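Facilities Service Desk, Varkimside Building
Ticket 2277
Category: Appliances, shared areas
Subject: Refrigerator, upper door not sealing
Priority: Normal
Status: Open, awaiting part

Reported issue
The upper door of the tall refrigerator beside the long white table does not close fully unless pressed by hand. The requester states that the door drifts open within a few minutes and that milk has spoiled on two occasions. The unit is a Femar three-door model, supplied by Bridel.

Entry 1, September, 9:15 a.m.
Ticket received and assigned to Appliances. Requester asked to move perishable items to the second-floor kitchen until further notice.

Entry 2
Site visit completed. The upper door gasket was cleaned with warm water and mild soap. Hardened residue was removed from the lower hinge corner. The door closed correctly five times out of six.

Entry 3
Requester reports that the fault has returned. Shelf contents were checked for obstruction and none was found. The front leveling feet were raised by one full turn so that the cabinet leans slightly toward the wall. No improvement was recorded.

Entry 4
Paper strip test carried out on the upper door. The strip was held firmly along the top and the handle side and pulled free without resistance at the hinge side. The gasket is to be replaced. The lower door passed the same test on all sides.

Entry 5
Location views. 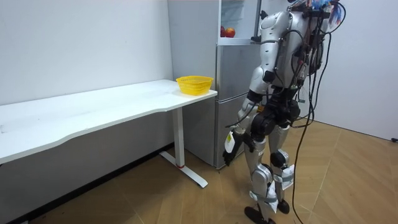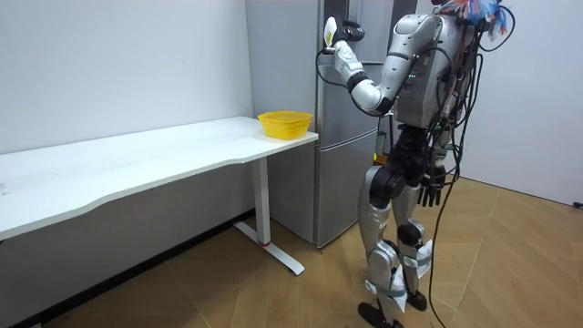
Bridel has confirmed that the gasket is a stocked part and is to be delivered to the Pai Street loading entrance. The work does not require the refrigerator to be moved. The technician will need the unit emptied and switched off at the wall for almost 6 hours, including the time for the new gasket to settle.

Action required from requester
Please confirm a suitable morning by replying to this ticket. All food must be labeled and removed by 8:00 a.m. on the agreed day. Items left in either compartment will be discarded.

Entry 6
Reply received from requester. Date under review. Ticket remains open.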